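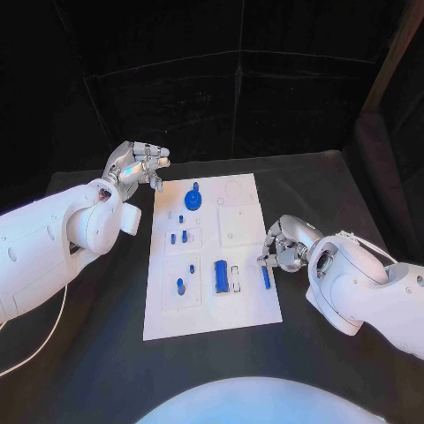 The Blue Parts Board – Picture Gallery

Welcome, and thank you for stopping by! The gallery has been promised for longer than I care to admit, and a good many of you have written to ask when the board would finally get a page of its own, so I have put the kettle on and sat down to do it properly. The page belongs to the Brinimthorpe collection, our ever-growing family of put-together boards, where every part has a marked place and the pleasure is in getting each one into it. If you came here looking for the sorting trays or the lacing cards, those have their own pages, and you are very welcome to wander back to this one afterward.

Last updated August 14, 2025.

On the table

The white board with its blue parts, laid out lengthwise on the dark tabletop and partway along. The round blue piece with the teeth has its knob standing up on top, and the long thin rod is lying on the board over toward the right, where I always find it so tempting to pick up first.

We tried the boards on several tables before settling on a dark one. On a pale surface the edge of the sheet seems to melt away and you spend half your time wondering where the board stops, which is tiring if you are going to be at it for a whole afternoon. I know some people like to put a felt mat underneath, and that is a perfectly good idea if your table is slippery or if it is the good table.

A little about the outlines

I get more letters about the gray outlines than anything else, so let me say a few words. They are faint on purpose. The first boards from Medport had heavy black lines, and while nobody could possibly lose their place, the whole thing looked like a parking lot, and people matched the lines without ever really looking at the part in their hand. With the softer gray you have to lean in a bit and compare – is this circle the big one, or is it one of the two small ones just below it? – and that bit of looking is most of the fun.

If you find them hard to see, try moving your lamp to one side instead of having it straight overhead. It makes a surprising difference, and it saves you writing on the board with a marker, which I have to tell you does not come off. (We have one at home with a very permanent arrow on it.)

The pegs

Oh, the pegs! They are the smallest things in the set and they get the most affection. Most of the ones set out on the board are blue, but there is a little white one standing on the left half as well, and a clear one tucked in beside the pair inside the square panel. The clear ones are the devil to find on a carpet, so please do unpack over a tray or a baking sheet, or anything with a rim.

When we moved our spares into the new cupboard this past November we emptied every jar, tin and envelope in the place and ended up with 427 pegs, all colors together, several of which had been in the button box for years. They now live in a proper drawer, and if you have lost one from your own set you need only write and ask. Tell me the color and whether it is a tall one or a short one, and I will put it in the mail with a note.

The round piece

Everyone calls it the gear, so I have given up calling it anything else. The knob on top gives you something to hold, and once you have the trick of lowering it straight down it goes where you want it very sweetly. If you come at it tilted it will sulk. My own advice is to leave it until your hands have warmed up on a few pegs, though I know there are people who like to do the big piece first and feel they have got somewhere, and I wouldn't dream of arguing with them.

Bringing a board home

We have 29 boards in the lending cupboard at Seneviratne House, and two of those are usually out being cleaned or waiting for a replacement part. You may keep one for as long as you are enjoying it, within reason, and all we ask is that you check the pieces against the card in the lid before you bring it back. The card was typed up on the old machine and there is a spelling mistake in it that I have grown rather fond of.

To clean the board, use a soft cloth that is barely damp, and do the blue parts separately in a bowl of lukewarm water with a drop of dish soap. Let everything dry on a towel overnight. Please don't put any of it through the dishwasher, even on the top rack, even if your sister-in-law says hers came out fine.

Sharing and reprinting

You are free to use the picture in a newsletter or on a notice board, and a credit to the Brinimthorpe collection is always appreciated. Larger prints can be ordered through Trumesance, who do our calendars as well – ask for the matte paper, as the glossy picks up every lamp in the room.

I would love to add your pictures to the gallery too. Send along a photo of your own board at whatever stage you have got to, finished or half finished or all in a heap, with a line or two to go underneath, and let me know if you would like your town mentioned.

Back to the collection
Sorting trays
Lacing cards
Spare parts and letters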